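Gemeinschaftsgarten am Vasent-Ufer geht in die zweite Saisonhälfte

Dilik, 2022-08-13 – Der Gemeinschaftsgarten am Vasent-Ufer bekommt mehr Platz. Die Stadtverwaltung hat den Pachtvertrag für das Gelände hinter dem alten Güterbahnhof verlängert und zugleich den nördlich angrenzenden Streifen freigegeben. Damit stehen den Gärtnerinnen und Gärtnern künftig 1425 Quadratmeter zur Verfügung. Die Vereinbarung gilt ab Januar und läuft zunächst über zwei Jahre.

Der Streifen war bisher als Lagerfläche ausgewiesen und wurde zuletzt kaum genutzt. Im Frühjahr ließ die Stadt dort Bodenproben nehmen. Nach Angaben des Bauamts spricht nichts gegen den Anbau von Gemüse, lediglich entlang der früheren Gleise soll weiterhin in Hochbeeten gepflanzt werden. Der Schotter bleibt an dieser Stelle liegen. Auch die Birken an der Böschung dürfen nicht gefällt werden, sie stehen unter Schutz.

Wer sich für ein Beet interessiert, kann sich ab sofort beim Verein Rilus melden, der das Gelände seit der Eröffnung betreut. Die Warteliste war im vergangenen Jahr geschlossen worden. Vergeben werden die neuen Beete nach dem Datum der Anmeldung, Haushalte ohne eigenen Garten oder Balkon haben Vorrang. Eine Mitgliedschaft im Verein ist erst nach der Zusage nötig. Werkzeug und Handschuhe bringen die Pächter wie bisher selbst mit, größere Geräte wie Schubkarren und Häcksler können im Schuppen ausgeliehen werden. 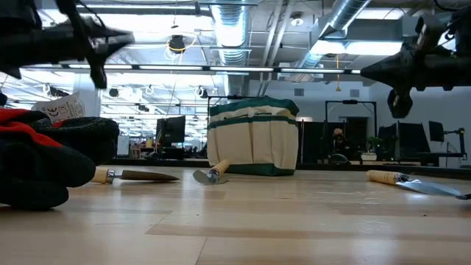

Für die Herrichtung des Streifens sind 1375 Euro eingeplant. Das Geld kommt aus den Einnahmen des Pflanzenmarkts im Mai und ist vor allem für Kompost und Holz gedacht. Die Wasserleitung übernimmt die Stadt. Sie soll noch im Herbst bis zum nördlichen Zaun verlegt werden, sodass die langen Wege mit der Gießkanne wegfallen. In den vergangenen Wochen war das Gießen auf dem Gelände ohnehin das beherrschende Thema. Bohnen und Salat haben unter der Trockenheit gelitten, Tomaten und Kürbisse stehen dagegen gut.

„Wir haben die vorderen Beete mit Stroh abgedeckt, das hat viel gebracht“, sagt Fatos Vukadinović vom Verein Rilus. „Hinten am Zaun war es schwieriger, dort ist der Boden sandig und nach einem Tag wieder trocken.“ Für den neuen Teil rät Vukadinović deshalb, im ersten Jahr mit Kartoffeln und Gründüngung anzufangen. Phacelia könne auf abgeernteten Flächen jetzt noch ausgesät werden, Feldsalat und Spinat ebenfalls. Wer erst im Oktober zum Zug komme, solle lieber mulchen und bis zum Frühjahr warten.

Nicht geklärt ist bislang die Zufahrt. Lieferungen von Kompost und Holz müssen derzeit über den Parkplatz der Gärtnerei Son laufen, die das Tor werktags am Vormittag öffnet. Anwohner der Uferstraße hatten sich im Juni über abgestellte Anhänger beschwert. Die Stadt prüft nun, ob am nördlichen Ende ein zweites Tor eingebaut werden kann. Eine Entscheidung soll nach der Sommerpause im Bauausschuss fallen. Bis dahin bittet der Verein darum, Fahrräder an den Bügeln vor dem Haupteingang abzustellen und den Fußweg zum Ufer freizuhalten.

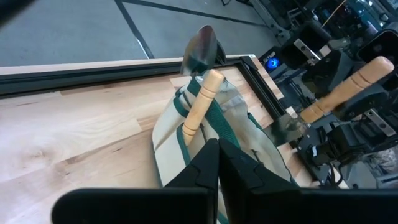
Pflanzkelle und Stofftasche: Handwerkszeug für die Arbeit im Beet.

Offen ist der Garten auch für Besucher. Am Mittwochnachmittag gibt es ab 16 Uhr Führungen, bei denen überschüssiges Gemüse gegen eine Spende abgegeben wird. Zurzeit sind das vor allem Zucchini, Mangold und die ersten Frühäpfel. Kinder können im hinteren Teil beim Umsetzen des Komposts helfen, festes Schuhwerk wird empfohlen. Hunde müssen draußen bleiben.

Die Saatguttauschbörse, die in den beiden vergangenen Jahren ausgefallen war, soll ebenfalls wieder stattfinden. Gesucht werden besonders samenfeste Sorten von Buschbohnen, Erbsen und Salat. Das Saatgut sollte trocken, sauber und mit Sorte und Erntejahr beschriftet sein. Hybridsorten werden nicht angenommen. Ein Termin steht noch nicht fest, er wird am Schaukasten neben dem Haupteingang und im Amtsblatt bekannt gegeben. Anmeldungen für Beete nimmt der Verein schriftlich über den Briefkasten am Schuppen entgegen, Formulare liegen außerdem im Bürgerbüro Dilik aus.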